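Tag der offenen Tür bei Gareo

Im November konnten Besucher unsere Halle am Standort Dultard besichtigen. Gezeigt wurde unter anderem der Arbeitsplatz, an dem der Roboterarm den Umgang mit Smartphones und Handyständern übt. Die Steuerung läuft über Zolero, die Greifplanung stammt von Henao – beides war am Nachbartisch zu sehen. Für die laufende Versuchsreihe sind 1515 Durchgänge vorgesehen, 1069 davon waren am Morgen erledigt.
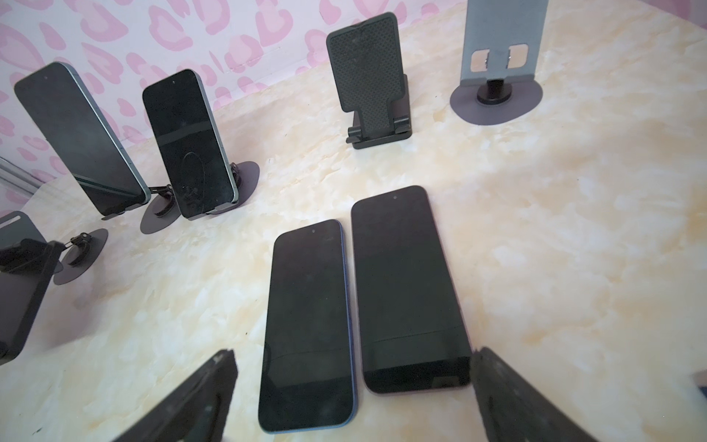 Zwei Smartphones flach auf dem Tisch, der Greifer ist weit geöffnet.
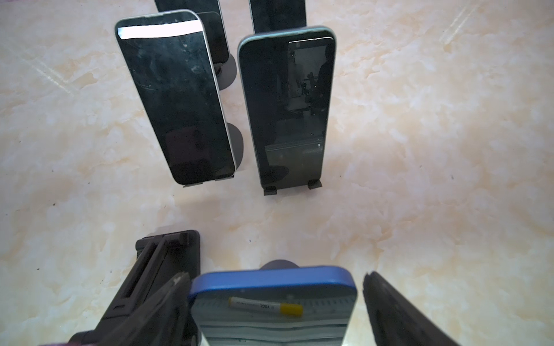

Das Gerät mit dem blauen Rahmen zwischen den Greiferfingern.

Am Nachmittag gab es Führungen in kleinen Gruppen. Wer keinen Platz bekommen hat, kann sich am Empfang für das Frühjahr vormerken lassen.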